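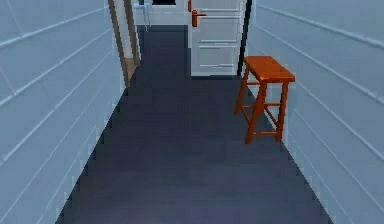 How does a robot's software decide where to go?

The software makes a map of the space around the robot, marks the parts that are blocked, and searches the rest for a path to the goal. It then sends short commands to the motors and checks the result. These steps repeat many times while the robot moves.

The map

A person looks into a hallway and sees a floor, walls and a door. A computer gets a grid of numbers from a camera. Each number stands for the color or brightness of one tiny dot. The part of the program that turns those numbers into useful facts is called perception.

Perception sorts the dots into groups. In the hallway at the top of this page, the dark navy dots would go into a group called "floor." The pale blue-gray dots would go into "wall." The orange stool by the right wall would go into "obstacle," a word for anything the robot must not hit.

Next, the program draws a map as seen from straight above, like a sheet of graph paper. Every square gets one of three labels: free, blocked or unknown. Unknown squares are places the robot has not seen yet, such as the space behind a closed door. Most programs treat an unknown square with care until they have more facts.

The path

The part of the program that picks a path is called the planner. One simple planner works like this:

1. Put the number 0 in the goal square.
2. Put a 1 in every free square that touches it.
3. Put a 2 in every free square that touches a 1 and has no number yet.
4. Keep going until the robot's own square has a number.
5. Start at the robot and always step to a lower number.

Following the numbers down leads to the goal by a shortest path on the grid. Blocked squares never get a number, so the path bends past them. If the robot's square never gets a number, there is no path through the free squares and the planner reports that.

A robot is wider than a single point. A path that brushes past a stool on paper would end in a bump. To fix this, the planner makes each obstacle fatter on the map by half the width of the robot, plus a small safety gap. The gap in the Kundska planner, written by Iulian Dobre, is 5 centimeters.

The motors

The third part of the program is called control. It takes the path and turns it into wheel speeds. If both wheels turn at the same speed, the robot goes straight. If the left wheel turns faster, the robot curves to the right.

Wheels slip, and floors are not perfectly flat. The robot drifts a little from its path. Control measures the drift and corrects it. In Kundska this happens 10 times each second. Measuring, comparing and correcting over and over is called a feedback loop. A heater with a thermostat uses one too.

Practice inside a computer

Programs have mistakes in them, and a mistake in a heavy machine can break things. For that reason new software is often tested in a simulator first. A simulator is a program that draws rooms and works out what a robot would see and touch there. The hallway above was drawn by a computer. Its walls, its white door and the orange handle are all shapes made from numbers.

Natália Carrilho runs the tests for Kundska. One set has 1,000 trips. Before each trip, the simulator can move the furniture, change the colors or open a different door. In one set run in July, 52 trips failed. Most of the failures had the same cause: the planner kept an old obstacle on its map after the obstacle had been moved – the robot was steering around nothing. The fix was to let old squares go back to "unknown" after a short time.

A simulator leaves things out. Real light has glare and shadows, and real cameras get dusty. Software that passes every simulated trip still has to be tested slowly on a real floor.

Words to know

Perception: turning camera numbers into facts
Obstacle: something the robot must not hit
Planner: the part that picks the path
Control: the part that sets the wheel speeds
Feedback loop: measure, compare, correct, repeat
Simulator: a program that imitates a real place

Page checked by Ciarán Ní Chonaill, 25 September 2018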